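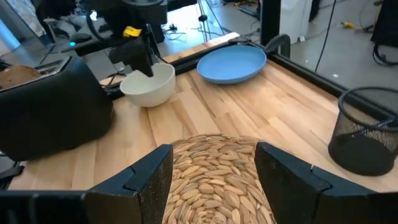
Can I use the Wakcombe linen table runner outdoors?
It does well on a covered porch or under an umbrella. Long days of full sun will fade the darker colors, so bring it in when supper's over.

Wakcombe Table Runner, item 1236

We've carried a lot of runners at Fedoruk over the years, and this is the one I keep going back to! It's a heavy linen, 300 grams per square meter, so it hangs straight off the end of the table and stays put when somebody drags a serving dish across it. The hem is wide, the corners are mitered by hand, and the weave has those little thick-and-thin threads that make linen look alive (Hanna Palamarchuk, our weaver, picks the yarn herself and is very fussy about it).

It comes in 5 colors: oatmeal, rust, moss, slate and a soft plum that was new in January. I have the moss at home and it has been through the wash more times than I can remember. It only gets softer.

Fiber: 100% linen
Finish: stonewashed, no starch
Ends: plain hem or short fringe
Care: machine wash cool, line dry, iron damp if you like a crisp look

Measure your table first and add a hand's width at each end for the drop. For a round table, try the short length, which looks lovely straight across the middle.

Matching Witcombe napkins are sold separately. For custom lengths, write to Zlata Pylypenko in the workroom and tell her the size of your table and which end finish you want.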